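Pondex abre em outubro a sua escola de bar para quem nunca pegou numa coqueteleira
As inscrições começam neste sábado, às 10h, e a primeira turma tem 2000 bolsas parciais

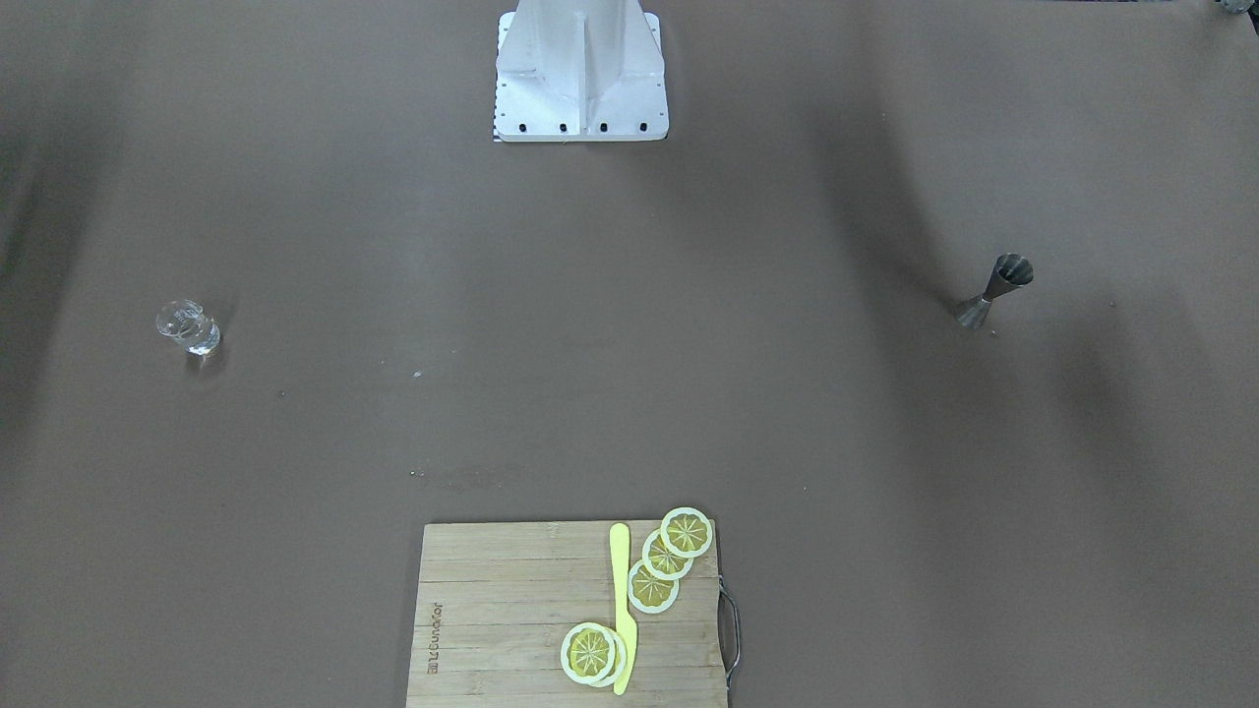 Eu sou a Nana Gyamfi, coordeno a parte de ensino da Pondex e pedi para escrever este comunicado do meu jeito, em primeira pessoa, porque passei tanto tempo dentro deste projeto que o texto formal saía com cara de manual de geladeira. Então vamos lá!

A Escola Pondex é um curso on-line de bar caseiro, em português, com seis módulos e encontros ao vivo toda semana. A ideia nasceu de uma pesquisa que fizemos com os assinantes da nossa newsletter. Recebemos 3148 respostas (eu esperava umas poucas centenas, li tudo num fim de semana prolongado, com muito café) e 1155 pessoas escreveram, com palavras diferentes, a mesma coisa: gosto de receber gente em casa, mas na hora da bebida eu travo e abro uma cerveja. Nada contra a cerveja! Mas dava para ajudar.

O programa foi montado pela Gülizar Tokgöz, que trabalhou muitos anos atrás do balcão e tem opiniões fortíssimas sobre gelo. O primeiro módulo é só sobre isso, gelo e diluição, e já aviso que é o meu preferido. Depois vêm os cítricos, os xaropes feitos em casa, os clássicos curtos, os clássicos longos e, para fechar, um módulo inteiro de bebidas sem álcool. Este último deu discussão interna. Teve quem quisesse deixar como aula bônus e eu bati o pé: quem não bebe também merece um copo bem feito, com acidez, amargor e uma borda bonita, e não suco de caixinha com um guarda-chuvinha em cima.

"Nas primeiras aulas de teste, a maior dificuldade era medir. As pessoas serviam no olho e depois achavam que a receita estava errada", conta a Gülizar. "Quando elas passam a medir tudo, inclusive o limão, o drinque de terça sai igual ao de domingo."

As aulas gravadas ficam disponíveis por um ano. Os encontros ao vivo acontecem às 20h, com a Gülizar e com o Preben Lauritsen, nosso convidado para os módulos de xaropes e de bebidas sem álcool. O Preben fala um português aprendido quase todo em Recife, adora um tamarindo e mandou a gente trocar metade das receitas da apostila por versões com fruta de feira. Trocamos, e ficou bem melhor (o xarope de caju com pimenta-rosa entrou por causa dele).

As bolsas cobrem metade da mensalidade e são bancadas em parceria com a Skarkix, que cuida também da plataforma das aulas. Para pedir, basta preencher o formulário no ato da inscrição. A gente não vai exigir carta de motivação nem vídeo de apresentação; a distribuição será por sorteio entre os pedidos recebidos até o fim do período de inscrição.

Não precisa comprar kit nenhum antes de começar. A lista de material sai junto com cada módulo, sempre com alternativas de cozinha: pote de vidro com tampa no lugar da coqueteleira, peneirinha de chá no lugar do coador, e assim por diante. O curso é só para maiores de 18 anos, inclusive o módulo sem álcool, já que ele faz parte do mesmo pacote.

Jornalistas e criadores de conteúdo que quiserem assistir à aula de gelo antes da estreia podem pedir acesso à Tülin Sezer, da assessoria de imprensa da Pondex. Ela também agenda entrevistas com a Gülizar e com o Preben, de preferência na parte da tarde, que de manhã os dois estão gravando.

Contato para a imprensa: Tülin Sezer, assessoria de imprensa, Pondex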